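Vornwood Housewares Group
Storage Basket Meeting, Room 404
Last updated: Mar 7, 2026

1. Previous minutes
Approved with one correction: the Brullia liner is machine washable, cold cycle only.

2. Dark brown wicker basket
Weave reviewed. Paired cross strands to stay as on the current pattern. Gap size varies between sections of the weave. Agreed that small items (keys, clips, pens) need a liner, and that the shelf label should state this. Baldale to quote for 36 baskets with liners and 36 without.

3. Care text
Wording agreed: "Dust with a soft brush. Wipe with a damp cloth. Do not soak." The line on furniture polish is removed.

4. Shelf trial
The trial in the linen room continues until July. Baskets go on the lower 2 shelves. Towels to be folded in thirds so the lid of the cabinet bench still closes.

5. Actions
Liner sample, Tu size: Pui-shan Pan.
Revised care label: stockroom.
Quote from Baldale: purchasing.

6. Any other business
Basket weave, item 2.

Related items
Liner sizes and fabrics
Linen room shelf plan
Care label, draft 4

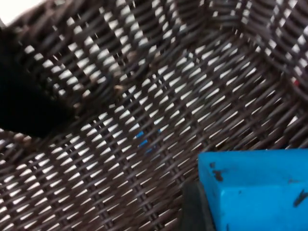 Pui-shan Pan replied that the liner should fasten at the rim with ties, as elastic slips off wicker once the basket is full.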